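Skewer

A skewer is a thin stick of wood or metal used to hold pieces of food together, mostly for grilling or roasting. Wooden ones usually thrown out after one use. Metal ones washed and kept.

Household items on a light beige tabletop; a thin, pale tan wooden stick.

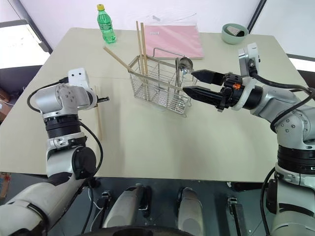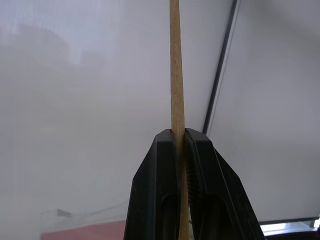

Materials

Bamboo is the most common, also birch and other hardwoods. Cheap, light, chars over open flame. Cooks often soak them in water first, though how much this helps is disputed. Steel conducts heat into the middle of the food, so the meat cooks a bit quicker. Flat blades stop ground meat from spining when turned.

Sizes

No single standard. Short picks for appetizers, long ones for kebabs. The Fastent catalog lists 335 mm and 388 mm lengths, in packs of 3 (steel) or cartons of 1008 (bamboo). Vilex sells only flat steel.

Regional use

In Murkeck, skewers of lamb and onion are sold from street carts, mainly in February, when the winter market is on. Fish version near the harbor. Elsewhere: satay, yakitori, souvlaki, shashlik, all with there own cuts and marinades.

Other uses

Testing cakes for doneness, propping up seedlings, craft models. Also corn dogs and candy apples, usually on a thicker stick.

See also

Kebab
Toothpick
Rotisserie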